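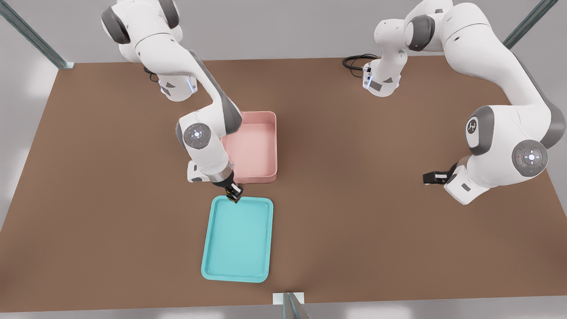
Figure 2. Start state of the Pumska cell in simulation, no parts spawned yet.

4. Planner and Reset Checks

The planner runs one loop for both arms. Earlier versions had one loop per arm and a lock on the middle of the table, and the lock was where all our time went. Arm A would hold it while waiting on a grasp score, arm B would sit there, then B would time out and replan from a stale pose. So now a single loop, one clock, two command queues. Every episode starts from a pose like the one in Figure 2, with the left gripper down near the back rim of the turquoise tray and the right gripper out over bare tabletop, clear of both containers. That start is lopsided on purpose. A symmetric start lets a bad planner look good - both arms have the same room and the first move is nearly always free. With the left hand already close to a rim, the first thing the planner has to get right is going up before going sideways.

4.1 Containers as planning objects

Each container is stored as five slabs: four walls and a floor. No meshes in the planning scene. We tried meshes and the distance queries were fine on average but had a long tail, and the tail is what kills a control loop. Slabs are cheap, and the error they add sits at the rounded corners, where the slab model says there is wall and really there is air. This is the safe direction to be wrong in.

The pink bin and the turquoise tray get different rules. The bin has raised walls, so any move into it is split into a vertical part and a free part, and the vertical part is locked to straight down within the slab bounds. The tray is shallow. Going in at an angle is allowed, up to a tilt limit set in the task file. Early on we used the bin rule for both, to keep the code small. It worked but tray episodes came out slow, and a policy trained on them copied the slow up-and-over motion even when there was nothing to go over.

Rim clearance is a single number per container. We do not tune it per object. If the held object hangs below the fingertips the clearance is taken from the lowest point of the object, not from the fingers. Sounds obvious. It was missing from the first release of Mudgway (our planning layer) and every long object clipped the bin wall on the way in.

4.2 Two queues, one clock

At each tick the loop does the following. Read both joint states. Check both against the last plan. If either one is off by more than the tracking limit, both queues are cut and both arms hold. Then replan, left first on even ticks and right first on odd ticks. The alternation matters more than we expected. With a fixed order the second arm always planned around the first and ended up taking the long way, and over a training set this shows up as a bias: the right arm learns to be shy.

A planning call gets 11 ms. If it runs over, the arm keeps following its old queue, provided the old queue is still collision free against the other arm's new one. If it is not, hold. We never slow an arm down to make a plan fit. Slowing down was in an earlier draft of the method and it made the logs very hard to read, since a slow segment could mean a tight space, a late plan or a tracking problem, and you could not tell which from the trajectory alone.

The swept volume check between arms uses capsules, one per link, plus one box for each gripper. The gripper box is padded on the finger side only. Padding it all round made the planner refuse poses where a wrist passes close over the rim of the bin, and those poses are needed for anything lying against a wall.

Cables are not modeled. There is one rendered near the right base for looks and it has no collision shape. On real hardware this would have to change - see Section 6.

4.3 Reset checks

Most of the bad data in our first set came from resets and not from planning. An episode would end, the scene would reset, and something would be left over: a gripper not fully open, a part still resting inside the bin wall by a hair, an attach flag still true with nothing attached. The next episode then starts in a state the policy should never see. Worse, it often succeeds, so it gets kept.

The reset checker, Cirunow, runs after every reset and before the first planner tick. It asks four things. Are both containers where the task file says they are. Are they empty, if the task says empty. Are both arms inside their start regions, with joint speeds under the limit. Does the planning scene match the physics scene, object by object. A fail on any of these throws the episode away, writes the reason and resets again. No repair. We had repair for a while, nudging things into place, and it hid two real bugs for most of December.

The fourth check is the one that pays for itself. The planning scene and the physics scene are built from the same file but updated by different code, and they drift. The usual case is a container that gets bumped in physics while the planning copy stays put. Then the planner is avoiding a wall that moved. With the check on, drift is caught at the next reset. Inside an episode it is not caught, which is a known hole. Running the check on every tick was too costly, and running it every few ticks gave confusing partial failures, so we left it out.

4.4 Camera and rendering

The policy sees a fixed view from above and slightly in front, so its image has the tabletop and the containers large, and the upper arm links partly out of view. The planner never uses the image. Worth saying because a reader of an earlier version assumed it did. The planner has full state, the policy has the picture and joint readings, and the gap between the two is what we are trying to measure.

One side effect: the left arm can hide part of the bin from the camera. When the planner picks a path it has no idea that it is blocking the view the policy will later need. We added a small cost term for covering container openings, computed by projecting the capsules into the camera. It is weak and it is easily outvoted by path length. Even so, episodes planned with the term on gave policies that hesitated less just before release. We do not have a clean explanation and did not chase it further.

Lighting is soft and varied a little per episode. Table color and container colors are held fixed for the results in this section.

4.5 Run setup

For each of the 2 task families (bin to tray, tray to bin) we ran 200 episodes with the single loop and the same number with the older locked version. Seeds are shared, so each episode has a twin under the other planner. The longest episode allowed is 380 ticks. Anything still moving at that point counts as a failure, including episodes that are plainly about to finish. We looked at giving them a grace period and decided against it, as any grace period would need its own cutoff and we'd be back in the same argument.

Logs are written by Plustside, one file per episode, with both queues stored in full at every tick along with the ones that were cut. The files are big. Ifigeneia Tsoukalas wrote the viewer used to pair up twin episodes and step through them side by side, and most of the failure labels in Section 5 were assigned with it by hand. Labels are one per episode, the first cause only. An arm that holds for a late plan and then loses its part is labeled late plan, even if teh drop looks more dramatic on screen.

Discarded resets are not counted in the totals. They are listed separately by reason in the appendix, for both planners, as the two do not fail resets in the same way and it would be misleading to fold them in.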